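Grippers, round two (mostly camera trouble)

January 2020

Ok so quick one, I have a pile of notes and if I don't type them up tonight they'll go the way of the December notes. Which I still can't find.

Where things stand. Two grippers in the sim now, the Proremton two-finger and the Pekis soft one. Same arm, same base, same controller (Grurkaneck, default gains, haven't touched them). Living room world. Job is drive up to the round white table, pick something small off the top, back away, put it down on the far sofa. Simple on paper.

Proremton first. Fast to load, collision meshes are clean, closes exactly when told. Problem is the flat stuff. Anything lying flat on the tabletop it just scrapes at. Fingers come down, touch the table, controller sees contact and thinks it has a grasp. Lifts nothing. Very confident about it too. I raised the contact threshold and that helped some, but then it started squeezing the bowl hard enough to pop it sideways off the table. Went back to the old number.

Pekis next. Soft fingers, so it's a string of little joints pretending to be rubber. Slow. Sim drops to a crawl whenever all the fingers touch something. But it forgives a lot, I can come in a bit off center and it still closes around the thing. Flat stuff still no good. Didnt expect it to be.

So that was the grippers. Most of my time went to the camera.
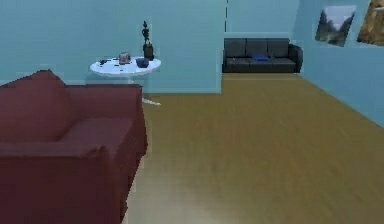 The planner wants a clear look at the tabletop before it commits to an approach side, and from the low head position it doesn't get one. Small things at the table edge come out as a couple of dark pixels each. The segmenter gave me a different answer nearly every run. Tall figurine, fine, every time. Round table, fine. Little dark specks, no idea, sometimes one blob, sometimes none.

Also the red armchair. It's big and it's in the way and the planner loves to route the elbow right over the arm of it. I padded the collision box by 5 cm and the elbow complaints stopped, but now it refuses some approaches that I know are ok. Trade for later.

Things I tried on the camera, in order:

Head pitch. Tilted it down more. Better for the tabletop, worse for finding the black sofa at the back, which it needs for the drop-off. Blue thing on the seat is a handy landmark, lose that and it wanders.

Field of view. Was at 70, went to 73 just because an old config from the Chiang arm had that in it. Couldn't see a difference. Left it.

Resolution. Yes I know. It's low. Doubling it makes the Pekis runs unbearable on this machine so for now it stays blocky and I live with the stair steps.

Mast height. Should of done this first. Raised it and the tabletop opens up, more of an oval and less of a sliver, and the stuff on it starts to seperate.
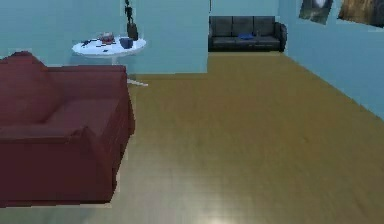
Downside of going higher is glare. The floor has that glossy finish and the depth estimate gets silly over the pale patches. Not holes, just soft dips, like the floor has a puddle in it. The base planner doesn't care but the arm planner does, it uses the same map and gets nervous about where the ground is. I clamp floor height now. Ugly fix. Works so far.

Controller notes. Grurkaneck is fine. Really. The only thing that bugs me is the settle time at the end of a move, it sits there thinking before it lets the gripper close. 3 seconds by default! Dropped it to one and Proremton didn't mind at all. Pekis did, the fingers were still wobbling when the close command came in and it pushed the bowl instead of wrapping it. So one for the hard gripper, three for the soft one. Two config files. Fine.

Tried the old Chiang controller for comparison too, smoother path, nicer wrist motion, but it won't take the soft gripper at all, throws an error on the joint count and quits. Not chasing that.

If I had to pick tonight I'd take the Proremton for speed and just not ask it to pick up anything flat. Pekis for the bowl. Would love a version in between, hard tips on soft fingers or something, might hack the model file and see if it loads.

Still to do: suction for the flat bits, fix the padding on the armchair so it's per side, put the wrist camera back in (took it out to save frames and I miss it), rerun everything with the mast up so the numbers are comparable. No table of results until then, the ones I have are from three different camera setups and mean nothing.

Config files go up once I clean out the commented junk. Bed now.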